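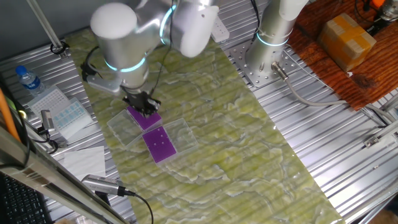 Seit siebzehn Jahren arbeite ich in Laboren, und in dieser Zeit habe ich über vieles gestritten: über Kühlschrankfächer, über Radiosender, über die Frage, wem der letzte gute Filzstift gehört. Am längsten und am liebsten aber streite ich über die Unterlage. Gemeint ist das, was zwischen dem Tisch und den Dingen liegt, die man darauf abstellt, und ich gebe gern zu, dass man mit diesem Thema auf keiner Geburtstagsfeier weit kommt.

Mein Kollege Mattes Reinholz, ein ordentlicher Mensch mit sehr bestimmten Ansichten, vertritt die reine Lehre. Eine Arbeitsfläche habe weiß oder grau zu sein, sagt er, matt und ohne jedes Muster, damit man sofort sieht, was darauf liegt und was darauf nicht liegen sollte. Ich habe das lange genauso gesehen. In meinem ersten Labor waren die Tische so weiß, dass man an Sonnentagen die Augen zusammenkniff, und ich hielt das für ein Zeichen von Ernsthaftigkeit.

Inzwischen bin ich milder geworden, und ich bin vor allem der Meinung, dass eine Unterlage auch schön sein darf. Oder wenigstens eigensinnig! Grün marmoriert zum Beispiel, mit hellen Schwaden darin wie bei einem polierten Stein, und so glänzend, dass sich das Licht in langen Streifen darüberlegt. Mattes nennt so etwas »Hotelrezeption«. Ich nenne es eine Freude an einem Dienstag im Dezember, wenn es um vier Uhr draußen dunkel wird und man noch zwei Racks zu bestücken hat.
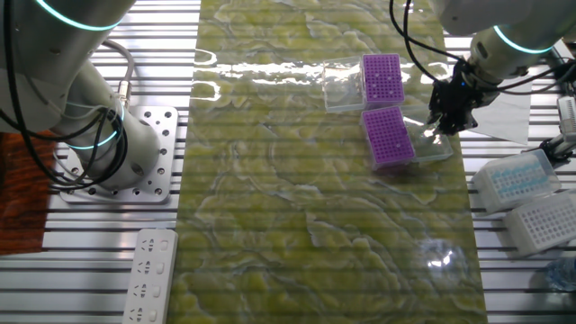 Dazu kommt ein ganz praktischer Punkt, den die Anhänger der weißen Fläche gern übersehen. Ein violettes Rack auf gelbgrünem Grund findet man mit einem einzigen müden Blick. Man greift nicht daneben, man sucht nicht. Schwieriger wird es mit den Klarsichtdeckeln, das muss ich Mattes lassen. Durchsichtiger Kunststoff auf einem glänzenden, gemusterten Untergrund ist eine kleine Gemeinheit, und wer einmal den Ellbogen auf einem Deckel abgestützt hat, den er für eine Spiegelung hielt, der weiß, wovon ich rede. Ich klappe meine Deckel deshalb immer zur selben Seite auf. Das hat mir Aurelio Cuevas beigebracht, bei dem ich als junge Frau gelernt habe und der auch zu Hause keine Butterdose öffnen konnte, ohne den Deckel genau daneben abzulegen.

Überhaupt die Deckel. Man könnte einen eigenen Text darüber schreiben, und vielleicht tue ich das noch. Es gibt Leute, die sie übereinanderstapeln, und solche, die sie auf dem ganzen Tisch verteilen wie Untersetzer nach einer langen Feier. Ich habe mit beiden Sorten gut zusammengearbeitet, aber mit der ersten lieber.
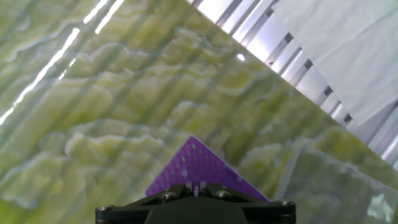 Der Glanz ist übrigens der einzige Einwand, der mich wirklich beschäftigt. Eine polierte Oberfläche wirft das Deckenlicht zurück, und je nachdem, wo man steht, liegt der helle Streifen genau dort, wo man hinschauen möchte. Man muss dann den Kopf ein wenig neigen oder einen halben Schritt zur Seite gehen. Mir macht das nichts aus. Ich habe auch einen Küchentisch, der spiegelt, und esse trotzdem jeden Morgen daran. Wer den ganzen Tag feine Löcherreihen im Blick behalten muss, wird es strenger beurteilen, und ich würde ihm nicht widersprechen wollen.

Was mir am Tisch mit den Aluminiumprofilen dagegen nie gefallen hat, sind die Rillen. Sie sind praktisch, man kann alles Mögliche daran festschrauben, und sie halten vermutlich länger als wir alle. Aber ein Rack steht auf Rillen nun einmal anders als auf einer durchgehenden Fläche, und was klein ist, rollt gern dorthin, wo man mit den Fingern nicht hinkommt. Schon dafür lohnt sich eine lange Bahn in der Mitte, auf der das steht, womit man gerade arbeitet -- und an den Rändern darf dann der Rest wohnen, die Spitzenboxen, das Papier, meinetwegen auch die Steckdosenleiste.

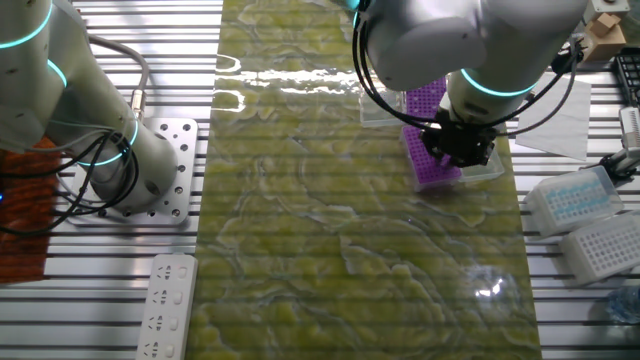 Diese Aufteilung halte ich für wichtiger als jede Farbe, und darin sind Mattes und ich uns sogar einig. In der Mitte liegt die Arbeit, daneben der Vorrat. Eine Box mit Spitzen gehört an die Seite, und eine leere gehört eigentlich ganz weg, obwohl leere Boxen in jedem Labor, das ich kenne, ein zähes Leben führen. Ich selbst habe sechs davon in meiner Schublade, mit Büroklammern und Teebeuteln darin, und ich werde mich hüten, hier mit Steinen zu werfen.

Neulich habe ich Mattes ein Reststück marmorierter Folie auf den Schreibtisch gelegt, dunkelgrün, gerade groß genug für eine Tasse. Er hat es kommentarlos umgedreht. Die Rückseite ist weiß, und seither steht seine Tasse darauf.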